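Updated July 2024. Answers to the stuff we get asked most about laundry day, fleece and the folding table at Tanda House. If your question isn't in here, put a note in the box by the stairs or write to Teodoro Chávez, he does the laundry room rota.

# Laundry Room FAQ

## Washing

**Can I wash fleece with everything else?**

Not with towels. Fleece grabs lint and doesn't let go, you'll be picking at it for a week. Wash it with T-shirts, pajamas, other fleece. Jeans are so-so. Zip up any zippers first.

**What temperature?**

Cold, or warm if something's really grubby. Never hot. Hot wash plus hot dry gives you that crunchy feel and there's no getting it back.

**Fabric softener?**

No. Coats the fibers, makes it flat. Same goes for the dryer sheets in the basket, use those on cotton if you like them.

**How much soap?**

Less than you think. One capful of the house stuff for a full load, half for a small one. If you see suds on the glass at the end, run another rinse. The two front loaders don't tell you when you've overdone it.

**Can I bring my own detergent?**

Sure. Put your name on it. Unlabeled bottles go on the share shelf after 15 days and then they're everyones.

**My fleece came out twisted up in a knot. Is it ruined?**

No, happens constantly. Smaller pieces wind around themselves in the spin and come out looking like a sock somebody tied. Don't yank. Lay it down flat, find the end that's loosest, work your fingers into the tight part and open it from there. Then shake it hard, twice, by two corners. If you dry it knotted the middle stays damp and smells by the next day. 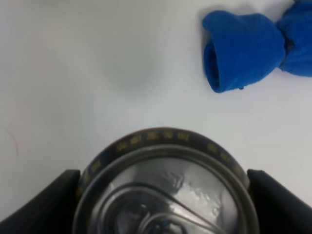
*Blue fleece, still bunched up, on the white surface.*

If the knot really won't give, put the piece back through a short rinse on its own with a low spin. Usually opens up. Pulling harder just stretches the edge and then it never folds square again.

**How do I stop it twisting in the first place?**

- don't wash one small thing alone in a big drum
- don't overload either, two thirds full
- low spin
- long scarves and baby blankets in a mesh bag, there's a stack on the hook, bring them back please

**There's hair all over my blue stuff. Help.**

Lint roller's in the top drawer. Rubber glove also works, slightly damp, one direction only. Do it before the wash, hair that goes in wet comes out woven in. Dark and bright colors show it worst obviously.

## Drying

**Dryer or rack?**

Rack for fleece if you've got the time. It dries fast anyway, overnight is plenty, even in April when the room is cold. Dryer on low is fine too, 15 minutes and check. Then another 15 if the thick bits are still cool to the touch.

**How long can I leave things on the rack?**

Until the next evening. After that it gets folded by whoever needs the space and put in the Filix crate under the window. Not a punishment, we've got one rack and a lot of people.

**What does a dryer load cost?**

60 cents. The machine takes coins only, and no, it doesn't give change. Washers are free because they're on the house bill.

**Why did the dryer stop halfway?**

Lint filter. It's always the lint filter. Pull it out, peel it, put it back in, push untill it clicks. If it clicks and still stops, hang the red tag on the door and tell Teodoro.

## Folding

**Where do I fold?**

On the folding table. Not on top of the machines, stuff slides down the back and we have to move the whole row to get it out. We did that in April and found 1,334 buttons, coins, hair ties and bits (yes Teodoro counted, no we don't know why).

**How do you fold something that won't lie flat?**

Fleece is springy so fold it big, then press, then fold again. Works best like this:

1. Shake it out, lay it face down.
2. Smooth from the center to the edges with your forearm, it's quicker than hands.
3. Sides in to the middle.
4. Bottom up in thirds.
5. Lean on it for a second. Done.

Small cloths, just halve and halve again. Hats and mittens, pair them and lay flat, don't ball them one inside the other. It stretches the cuffs.

**Roll or fold?**

Roll for the shelves, fold for drawers. Rolled fleece takes up less depth and you can see the color from the end. Don't tie the rolls. The tied ones come back off the shelf with a pinch across the middle that needs another wash.

**There are marks on the table. Should I worry?**

Wipe first, damp cloth, spot of dish soap. If it's still there after that it's probably just a scuff and won't come off on your clothes. Dye from new dark things can transfer though, so wash anything new before you fold it next to whites. No bleach spray on the table. It goes tacky and then lint sticks to it.

**Can I leave a pile there while I go eat?**

If the room's quiet, ok. If somebody's waiting, no. Use a basket.

## Odds and ends

**I've lost one sock / mitten / cloth.**

Check, in this order: inside the duvet cover, inside sleeves, the rubber seal of the washer, the Filix crate. Then the pegboard. Unclaimed singles stay up on the pegboard two months and then go in the rag bag.

**What happens to the rag bag?**

Anything cotton gets cut up for cleaning. Fleece is no good for mopping, it pushes water around, but it's great for dusting so we keep those pieces separate. Bigger leftovers go to the Arnov Street pet shelter. They took 200 pieces from us last winter and would like more. Washed, no zippers, no buttons please.

**Can I mend things down there?**

Yes, sewing tin's on the shelf over the sink. Thread, needles, pins, one good pair of scissors. The scissors are for fabric ONLY. For real repairs there's the Bañuelos shop next to the bus stop, they did the zipper on my coat and it's held up fine.

**My fleece is pilling. Anything to do?**

Fabric shaver, second drawer. Needs batteries, bring your own. Go light, little circles, keep the fabric flat and tight. Turning things inside out before the wash slows it down.

**Is the room locked at night?**

Closes at ten. If your load's still going then it stays till morning, so start it by half past eight.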